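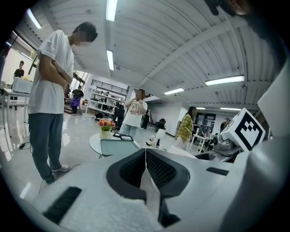 Women who held the seals: an interview with Dr Chinyere Osagie

Published by the Lalport Institute for Historical Studies, January 13, 2022

Dr Chinyere Osagie has spent seven years reading the letters of medieval abbesses, and her new book, The Keeper of the Seal, is drawn largely from that work. The Institute's reviews editor, Horácio Brandão, met her in the members' library to discuss how religious houses gave certain women a form of authority that few of their married sisters could expect.

Dr Osagie began with the matter of land. An abbess of a wealthy house, she explained, was a landlord before she was anything else in the eyes of her neighbours. "She collected rents, she held a court for her tenants, and she answered to the Crown for what was owed. Her tenants may never have heard her pray, but they certainly knew her bailiff."

The book's title refers to the wax seals by which such women confirmed their grants. Asked whether the seal was a mark of personal power, Dr Osagie was cautious. "It belonged to the office. When an abbess died, her own seal was often broken, and the house had to wait for permission to elect another. During that wait the king's officers could take the income, and some of them were in no hurry."

Mr Brandão raised the criticism, made by Dr Angelica Maglaya in her review for the Institute's journal, that the book relies too heavily on the richest houses. Dr Osagie accepted the point in part. "Poor houses kept fewer records, and what they kept was often lost. I give two chapters to them. I should have liked to give more, and Dr Maglaya is right to say that the balance affects the argument."

She was firmer on the question of family influence. Many abbesses came from noble households, and earlier writers have treated them as agents of their fathers and brothers. "Some were. Others took their brothers to court. I have read almost 400 letters, and the ones addressed to relatives are frequently the least polite."

Dr Osagie is now preparing an edition of the letters with Ese Odukoya. The first volume is expected in September.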